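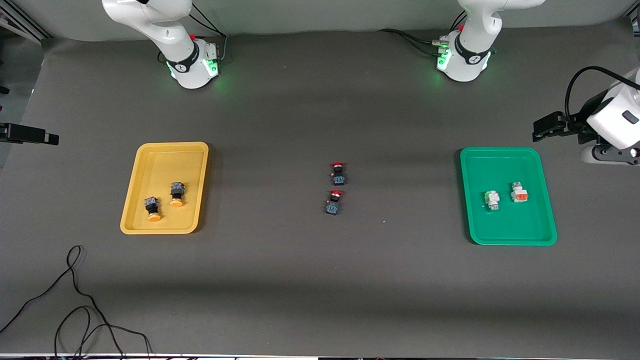 Darkness at home is harder to get than you'd think. Real darkness, the kind where you hold your hand up and there's no hand. I went looking for it this winter and kept running into green. Green rings glowing down near a gray tabletop, black cables trailing off along the back. It's the same green I have in my bedroom. Same green on the toothbrush, on the smoke alarm, on the box in the hall that does something with the internet. Switch the lamp off and the house lights up. Small lights, sure. But give your eyes 20 minutes and you could read a menu by them.

January
Words: Home desk
8 min read
328 shares

So I took a bag and a roll of black tape and went to Trollum.

You won't have heard of Trollum. It's a village at the end of a valley road, half an hour past Gostora, which you may have heard of if you buy cheese. Trollum turns its streetlights off. All of them, at ten at night, and they stay off until the bakery opens. Started as a budget thing. The county wanted to replace the old orange lamps, sent the village an estimate, the village looked at it and asked what would happen if they just didn't. Answer: it got dark. That was six winters ago and they've voted to keep it every time it's come up.

I got there at four in the afternoon with the light already going. Checked in at the guesthouse. Room at the back, pine bed, heavy quilt, a window onto a field. No TV. A clock with hands. On the nightstand a flashlight with a paper tag on the string: PLEASE RETURN TO ROOM. I remember thinking, cute.

Ten o'clock I was standing outside on the step. No bell or anything. The lamps went off from the top of the street down, one stretch and then the next, and then my own feet were gone.

I'll be straight about it, I hated the first few minutes. You put your hands out. You walk like somebody on a boat. A couple came past talking about a boiler, normal speed, no light, said good evening to me and went on up the hill like it was noon. They know where the curbs are. I went back in for the flashlight.

Then it changed. Somewhere past the ten-minute mark the sky sort of arrives. The roofs have edges. The snow along the wall is doing most of the work, and after a while you notice you're casting a shadow, a weak one, and there's no moon, so that's from stars. I'm 41 and had never seen my own shadow by starlight. Stayed out until my ears hurt.

WHAT THE DARK IS FOR

People have opinions on this. I came home with a notebook full of them and they don't agree.

The woman who runs the guesthouse says guests sleep late and then complain they missed breakfast. The man at the gas station thinks it's a nuisance and has put his own floodlight up, pointed at the ground after a long argument. The baker starts at three and walks to work in pitch black and says it's the best part of the job, she hears owls, she's never once tripped. A retired bus driver told me he moved there for it. He'd driven nights for most of his life, all sodium orange, headlights, that blue panel on the dash, and wanted to find out what night looked like when you took all that off it. His word was "roomy."

Teenagers think it's boring. Also they think it's great, depending what they're up to.

And there are people it doesn't suit at all. Anyone unsteady on their feet, for a start. Trollum got around that with low lights by the clinic door and along the one steep path, knee height, a dull amber, shielded so they only light the ground. You don't notice them till you need them. I thought those were the smartest thing in the village, and they're apparently made by a guy in his garage.

Gostora tried the same switch-off and it lasted three weeks. Bigger place, 3,000 people, a main road through the middle, bars. Complaints from the first night. They settled on dimming after midnight and most residents I asked at the Sunday market hadn't noticed any change. One thought the lights had gotten brighter.

THE LONG ROAD OUT

Second night I walked the Nerngate road. It goes out of the village past the last barn and over a low pass, and there's a bench at the top where everybody told me to go. Takes an hour uphill in boots. No flashlight, I was feeling brave by then. Gravel underfoot, so you steer by sound, crunch means you're on it, quiet means you're in the grass.

From the bench you can see Gostora. Or the glow of it anyway, a peach-colored dome sitting on the hills, from a town you'd drive through in four minutes. Behind you, nothing. Black hills and the whole spill of the Milky Way going down into them. I sat facing the wrong way for a while just to compare. A dog barked in the valley and it could of been at my elbow.

What surprised me was how much my other senses got going. I could smell the barn from way up there. Woodsmoke, which hadn't registered in daylight. My own coat. Came down faster than I went up and only went in the ditch once.

BRINGING IT HOME

Back in my own apartment I lasted one night. Got up at one in the morning and went around with the tape.

I did it properly. Started in the bedroom and worked out. The phone charger had a white light brighter than it has any right to be. The humidifier, blue. The power strip, an orange rocker switch under the bed which threw an actual stripe up the wall, I'd been looking at that stripe for years and had decided it was from the street. By the time I got to the kitchen I'd stuck down 18 little squares of tape and was starting on the oven clock.

A few things I'd pass on.

Black electrical tape beats everything else. Masking tape glows, you just get a bigger, softer light. If you still need to see the thing is on, put the tape on and prick it with a pin. Leave smoke alarms alone, obviously. Don't tape over a vent or a sensor, I did the thermostat by accident and woke up sweating.

Curtains are the big one. Mine were what the store called blackout and they were not, light came around both sides and over the top like water. I priced up a Widmer blind, the kind that runs in channels down the window frame, and it came to around 300 for one window before fitting. Too much for me. What I did in the end was hang the old curtains on a rail that bends back to the wall at each end, and lay a rolled towel along the top. Ugly. Nobody sees it, it's dark.

The bathroom is where it falls apart. You get up in the night, you hit the switch, and there's your two hours of night vision gone in one click. I swapped the bulb in there for a dim amber one. Shaving by it is a bad idea. For everything else you get used to it in a week.

Does it make you sleep better? I don't know. I fall asleep about as fast as I did. I wake up less, I think, or I wake up and there's nothing to look at so I go back under. My partner says she sleeps exactly the same and would like the clock back. We compromised, the clock's in the hallway facing the wall and one of us has to get up and turn it round.

What I do have is a room that changes when the lamp goes off. For years turning the light out just meant the same room, dimmer, with all its little pilot lights keeping watch. Now it goes. The chair goes, the door goes, and you lie there with the sounds, the pipes, a car way off, somebody upstairs crossing thier floor in socks.

I've booked Trollum again. Same room at the back, if the quilt's still on it. The guesthouse wrote to confirm and asked, politely, whether I still had their flashlight. I do. It's in the kitchen drawer, tag and all, and it's going back in my bag tonight.

18 comments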